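工房ノート
2020年2月7日 記録:工作室

ハニカム容器の続き。1月に出した試作は側面の六角セルが細かすぎて、サポートを外すときに縁が欠けた。セルを一段大きくし、壁はそのまま、上縁だけ中の詰まった四角い枠に変えて出し直した。形は前と同じで、下が広く上に向かってすぼまる角形。机の端に置いてもぐらつかないので、この比率で固定する。

材料はSkamelの青とマゼンタ。マゼンタの巻が残り115グラムしかなく、底と裾だけに使って途中で青に切り替えた。切り替え位置は底から13ミリに設定したが、ノズルに前の色が残るので、境目はきれいな線にならず、ぼんやり移っていく。これはこれで見られる。次も同じ設定でよい。

印刷時間は224分。途中で一度、リールの絡みで止めたが、再開後の段差は指で触ってもわからない程度。Anixのスライサーは角の部分で六角を半端に切る癖があり、プレビューで四隅を必ず確認すること。前回はここを見落とした。
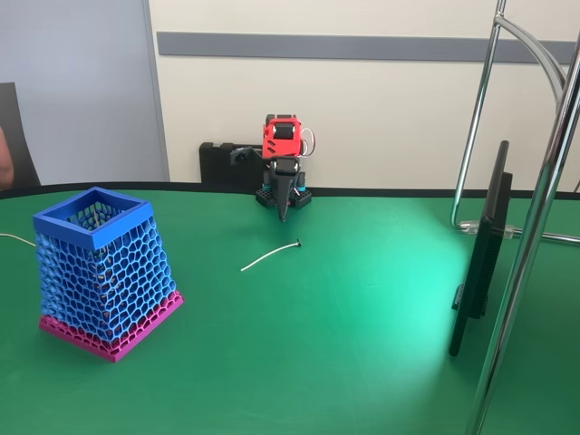 用途は机の上の細かいもの入れ。緑の天板の左側に置いて試す。短いケーブルやコネクタ付きの線を入れるつもりだったが、セルが大きくなった分、細い端子は横から抜けてきそうだ。入れるなら輪にして束ねてから。白い線は青い壁越しに見つけやすいはずなので、中身が見えるという点では格子にした意味はある。ねじ類は無理。ねじはこれまでどおり引き出しへ。

底は穴なしの平らな面にしてある。天板が滑らかなので、空のままだと肘が当たったときに動くかもしれない。裏に薄いゴムを貼る案あり。手持ちのゴムシートはSalemの棚、上から二段目。

強度は未確認。おもりは1000グラムの分銅を借りて、上縁に均等に載せる。壊れるならたぶん色の境目だと思う。層の密着が弱い可能性があるので、次の一個は切り替え前後だけノズル温度を少し上げて比べる。

Flaltavachの棚に回す分は、この試験が済むまで出さない。データは共有フォルダの「容器」に上書きせず別名で保存した。ファイル名の末尾にbを付けてある。

残り作業:
・ゴムの貼り付け
・荷重試験
・マゼンタの発注(青はまだある)
・仕切り板の寸法出し。内側も上に向かって狭くなるので、長方形の板では合わない。台形で描き直す。

最近の記録
・フィラメント乾燥箱の湿度メモ
・引き出しラベルの貼り替え
・Skamel青 ロット違いの色比較
・ケーブル束ね具の試作

当サイトでは表示の改善のためCookieを使用しています。閲覧を続けると、Cookieの使用に同意したものとみなされます。 同意する 設定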